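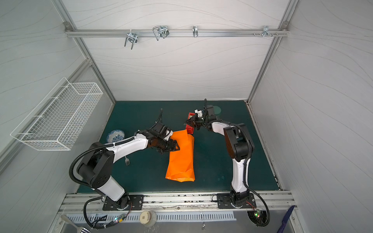
Notebook, bag closing task, June

Cell 2, Cudemstead. Continuing with the two-arm teleop work on the orange bag. Goal for this block is a set of clean demonstrations of one job: hold the bag with one arm, bring tape over with the other, close the bag, let go. We want 53 good ones before anybody trains on it. Count at the start of today was 20.

Setup

Same leader arms as last month, same desk. Gripper force limit on both sides set to 4 on the Trudix controller. I tried it higher first thing and the bag slid out sideways when both fingers met at an angle, so I put it back. Logging at 30 Hz, all cameras on. Wrist cameras refocused before the first take.

Leader arm on the right has a sticky elbow again. It drags for the first few degrees and then jumps. You can work around it by moving slowly out of the rest pose, but it shows up in the recorded joint positions as a small step. I flagged those takes in the log and did not delete them. If the step matters for training, filter on the flag.

Left the hooks and the basket where they were from the Bristico hanging task. Moving them would mean new background in half the set. Please don't take anything off the back rail until the 53 are done.

How I am doing the demonstration

Wrote this down so that whoever takes the next block does it the same way. The first 20 were recorded by two people and you can tell them apart just by watching the playback.

1. Start both arms from the rest pose. Wait for the log to show it is recording. Two of the lost takes were lost here.

2. Bring the left gripper down to the edge of the bag, fingers open wide, and close slowly. Take a good bunch of film. If you get only a thin edge it tears or slips once the other arm starts pulling.

3. Lay the bag out lengthwise so the open end is clear. One pull, then stop. Straightening it again and again makes long demonstrations with a lot of pointless motion in them, and the policy learns the pointless motion.

4. Bring the tape in with the right arm. Come in from above the table and keep the wrist level. The dispenser is slick plastic and turns in the fingers if you catch it off center.

5. Check the wrist view before you squeeze. From the operator's chair the tips are hidden behind the arm and you can't judge how much film is between them. In the wrist view you can see the bunch bulging out between the tips, and how far off the red dispenser is. 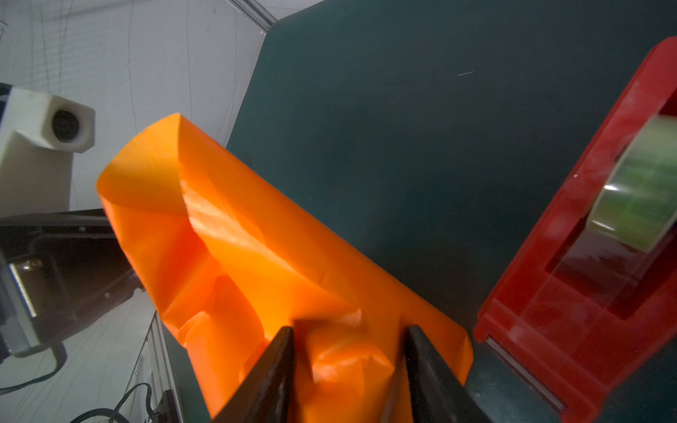 6. Tape across the gathered part, press, release the right side first. Hold the left for a moment after that so the end of the take is the same every time.

7. Back to rest, stop the log, mark the take good or bad right away. Don't leave it for later.

Problems today

The film is hard on the cameras. It is glossy, and under the overhead lights the top folds wash out while the creases go dark red. I turned the exposure down one step on both wrist cameras and left the fixed camera alone. Better, still not great. Pavlović sent a diffuser sheet with the last order and it is in the drawer under the bench. I didn't fit it today for the same reason as the hooks, but it should go on before the next set.

Bags wear out. After a number of takes the film is so creased that it no longer opens the way a fresh one does, and the task gets easier in one way (it stays bunched) and harder in another (the mouth curls). I have been using a bag until it tears. I think we should change it on a schedule and write the bag number in the log. Started doing that after lunch.

Delay between leader and follower felt longer after 3 p.m. Could be the network, could be me. Restarted the controller and it went away. Nothing in the error log.

Things I want to try

Scale the leader motion down when the gripper is close to the table. Most of my bad takes are small overshoots in the last bit of the approach, when I am trying to be careful and the arm does exactly what my hand does, shake included.

A foot pedal for marking the take. At present I have to let go of a leader arm to reach the keyboard, and the arm sags.

Guiding the arms by hand for step 3 only. We did that on the Bristico task and the pull came out smoother than anything I can do from the desk. The drawback is hands in the fixed camera view, so it would need a replay pass afterward to record clean video. Doubles the time per take.

To do

Clean or replace the elbow bearing on the right leader arm.
Order more orange bags, same film.
Add a bag number field to the log form.
Copy today's takes to the shared drive and check that the flags came across.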